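29 May 2018

Quick one, lunch is nearly over and I have a bench to get back to.

So people keep asking what happened at Wistberg after the arms came in. Short version — nobody got let go, and everybody's day is different. Mine most of all. I did packing for 4 years. Pens, tubes, little boxes, whatever the Drotel order sheet said. Now I spend my mornings teaching a machine to pick up a pen.

Which is slower than you'd think. Pen a bit to the left, try again. Pen turned the other way, try again. We did 200 tries before the first break and my neck knew it.
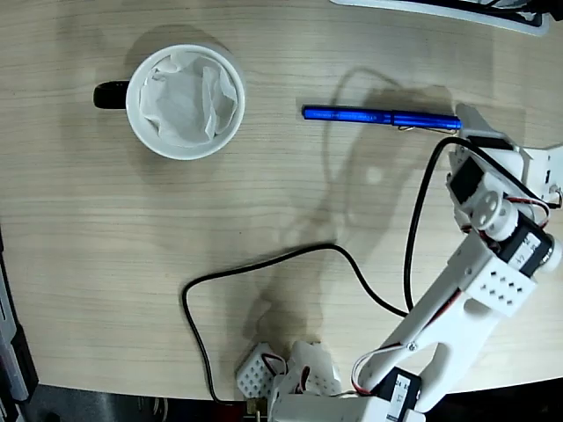 The small white arm and the blue pen. My morning, basically.

What's changed for the people, since thats what you asked. The lifting is mostly gone and I don't miss it. Talking is down too, and I do miss that. On the old line you stood elbow to elbow and heard all about everyones kids. Now it's one person per bench and you're watching the gripper. You can't look away and tell a good story.

Pay — same so far. They say there's a review in July. We'll see. The folks over at the Gudau site got a new job title and no raise, so I'm not holding my breath.

The afternoon is mixed stuff, and it's harder.
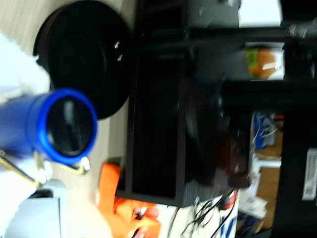

A pen is a pen, but a round thing on its side wants to roll and a shiny wrapper is a different shape every time you touch it. I knew all that in my hands for years and never had to put it in words. Now that's half the job, writing it down so the Riis people can change a setting. Almost 36 pages of notes so far, most of it my bad handwritting.

Do I like it? Some days. I liked being fast. My best shift on the old line was 893 packs and I still remember the number, and there's no number like that anymore. But my back doesn't hurt when I get home and I cook dinner again.

Ok, bell. More when I get time, and I still owe a couple of you emails.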